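Fils > Cuisine et maison > Café

novembre, 7h40 · par Oreno

Bon. Petit fil sur le détartrage, parce que j'ai encore reçu trois messages ce matin. Je fais vite, je pars dans dix minutes

1/ L'eau de Gostance est dure. Très dure. On l'a découvert en déménageant ici, bouilloire blanche au fond en deux semaines. A Tramenham, jamais vu ça en quatre ans

2/ Donc le vinaigre blanc. Oui ça marche pour la bouilloire. Non pas dans la machine à expresso, les joints n'aiment pas et l'odeur reste des jours. J'ai testé, café au goût de cornichon toute la semaine

3/ Acide citrique en poudre. 18 g pour un demi litre d'eau tiède, bien mélanger, la moitié dans le réservoir, on laisse couler, pause d'un quart d'heure, puis le reste. Rincer deux réservoirs entiers. Trois si vous êtes comme moi 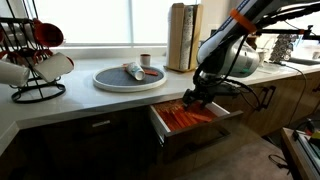 Les mugs blancs à intérieur rouge, sur leur support, côté fenêtre.

4/ Les tasses aussi, tiens. Le dépôt brun au fond : bicarbonate, un peu d'eau, on frotte avec le doigt. Pas d'éponge qui gratte, j'ai rayé toute une série comme ça. Adieu les tasses de ma tante

5/ Le prix. Les sachets "spécial machine" chez Guerra sont hors de prix pour 100 g de poudre. Regardez la composition au dos. Acide citrique. Voila. Prenez le gros sac au rayon entretien

6/ Fréquence : ma machine a un compteur, 2811 cafés au total (oui je sais). Je détartre tous les deux mois, dernier passage il y a 395 tasses, donc là je suis en retard, faites ce que je dis etc

7/ Carafe filtrante : on me demande a chaque fois. J'en ai eu une, j'oubliais de changer la cartouche, elle est au garage. Si vous êtes plus sérieux que moi pourquoi pas

8/ Et videz le bac à gouttes. Tous les jours. Pas quand il déborde

Je file, je réponds ce soir pour les machines à grains, c'est pas tout à fait pareil pour le rinçage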